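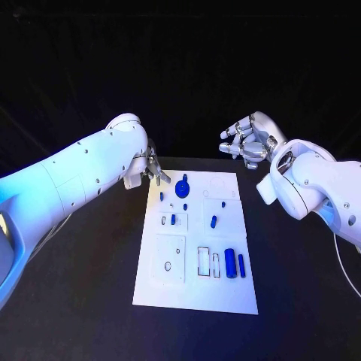 Sorting a small parts kit on a layout mat

Quick version, the long one is still in my drafts.

You need: a white mat or board with the part outlines printed on it, a dark table if you have one, your blue parts (gear, pegs) and the washers. Takes 15 minutes the first time. After that maybe 2.

1. Clear the table. Wipe it. Crumbs get under the mat and then nothing sits flat.

2. Mat down, long side running away from you. Tape the corners if it slides. I use the cheap paper tape from Hegde, comes off clean.

3. Gear first. Biggest thing to grab, and it has a short peg on top, so pick it up by that and set it down flat. Teeth don't need to line up with anything yet.

4. Small pegs next. Stand them upright. If one keeps tipping over check the bottom for a burr, a few strokes with a nail file fixes it.

5. Washers last. Tiny, silver, they roll. Tip them into a jar lid first, then move them over one at a time. Tweezers are fine. Don't pour them strait onto the mat, I did that at the Candunham workshop and was on the floor for half an hour.

6. Check every outline against your parts list. Anything empty, look under the edge of the mat before you order a new one.

Printing your own mat: 200 gsm card, actual size, NOT fit to page. Measure one outline with a ruler before you print teh rest.

To pack up, same order backwards. Washers into the lid, then pegs, then gear. Mat goes in flat, on top.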